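Handheld grippers: long finger or short finger for bags?

riltach_arms
28th January
Tried the short Diltolgate fingers against the long ones on chip-style bags, 31 grasps each. Long ones dropped 3, short ones dropped more than I bothered to write down. Same camera on both.

Lulska
What opening width? Short fingers do fine for me at 100 mm.

riltach_arms
Same, 100. The bag bulges and the tips never get past the fold.

tsao221
I don't buy it. That's a grip angle problem. Come in from underneath with one hand and hold the side with the other, and finger length stops mattering.

Lulska
Disagree. Two hands hides a bad finger. Besides, on my unit the wrist camera sees nothing but wrapper once the bag is up close, and glare on top of that.

tsao221
Glare is an exposure setting – lock it before you start. Two from my bench, one from the head camera and one from the gripper:
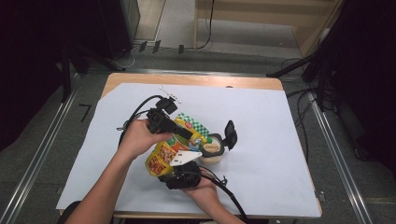
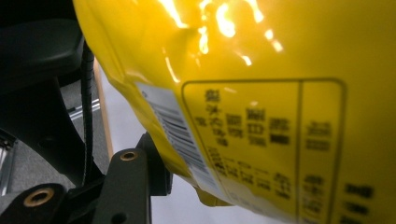 Yellow bag, head camera first, gripper camera second.

riltach_arms
OK, I'll rerun the short ones two-handed in February. Which exposure value did you lock it at?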